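Rukside 茶水间零食清单 说明文件

版本：6
最后修改：2018年9月7日
维护：Lâm Nông（有问题先找她，她不在就找 Sơn Trương，他多半会说不知道）

一、这是什么

一份记录茶水间零食的表格，外加这份没什么人读的说明。表格起初只有一栏，叫“还有没有”。八月之后扩成了现在的样子，起因是 Evaristo Beltrán 连续下单了同一种饼干，而柜子里那批还没拆封。

清单只管吃的和喝的。椅子、桌子、插座归行政，请不要再往备注栏里写“椅子硌人”。

二、文件

snacks.csv　主表，共69行
places.csv　存放位置
gone.csv　已吃完的品种，供怀念用

三、主表字段

name：包装上的名字。看不懂的照抄，不要翻译。Hằng Khương 曾把一款辣条译成“愤怒的面”，后来采购时谁也没找到它。
kind：袋装、糖果、饮料、水果、其他。“其他”里目前什么都有。
place：见下一节。
opened：是或否。用夹子夹过的算“是”，夹得再好也算。
note：自由填写，30字以内。诗歌请另存。

四、存放位置

托盘：放在浅蓝色桌子上，白色内衬，灰边，不深。适合放当天想吃的东西，散装糖、小包装、一两袋大的。大袋子靠后边立着，小的放前面，不然糖会被压在底下，过几天才有人发现。饮料瓶可以横放，盖子拧紧。 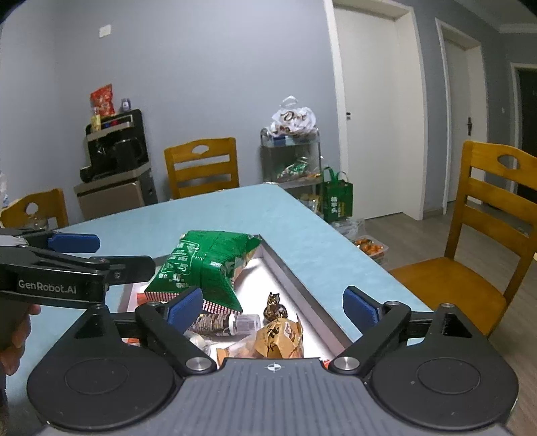 饮水机柜：柜顶可以放几样轻的，水壶的那一层不要放零食。柜顶的东西在表里写“柜顶”，不要写“上面”，“上面”在旧表里曾经指过三个不同的地方。

铁丝架推车：存货区。整包整袋的先到这里，再往托盘里补。塑料袋连东西一起放上去也行，只是登记时要写里面的东西，写“一袋”等于没写。

地上：水果连同透明盒子可以暂放，帆布袋之类的也是。过道留出来，白门要能正常开。

五、已知问题

1. 表格每周五更新，零食每天都在更新，两者的关系比较疏远。
2. 橙子按盒登记，吃到最后一个时表里仍是一盒。
3. Wiroj Yensuk 的私人零食混进过清单5次。他坚持只有四次。写了名字的不登记，没写名字的视为公共财产，争议由当事人自行消化。
4. 同一种糖有两种写法，合并过，又分开了。

六、使用许可

随便用，随便改，改完说一声。隔壁 Jastus 那边来借过模板，拿去管文具了，听说笔也少得很快。

七、待办

给 gone.csv 补上八月的记录
决定坚果算不算“袋装”
托盘擦一遍（Sơn Trương）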